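The first thing you notice in Kjell Engebretsen's workshop is the smell – linseed oil, beeswax and fresh coffee. The second is the tiny staircase drying on the windowsill, every tread sanded by hand.

Engebretsen has been building play kitchens and dollhouses in Wusgate for years, and his waiting list now runs to 341 names. I can see why! A single kitchen takes him up to 90 hours, and he still hums while he cuts the drawer joints.
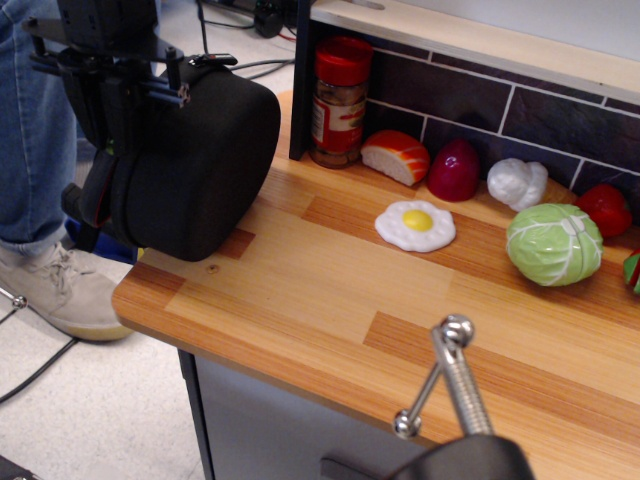
Toy bread, garlic and a red bell pepper on a striped wooden countertop.

His friend Octavio Echeverría mixes the paints over in Dernard, and the two of them can argue happily for a whole afternoon about one shade of green. "Kids look closer than we do," Echeverría told me, holding a sample card up to the window.

In June they open the doors for the Skista toy fair, and I already have my train ticket.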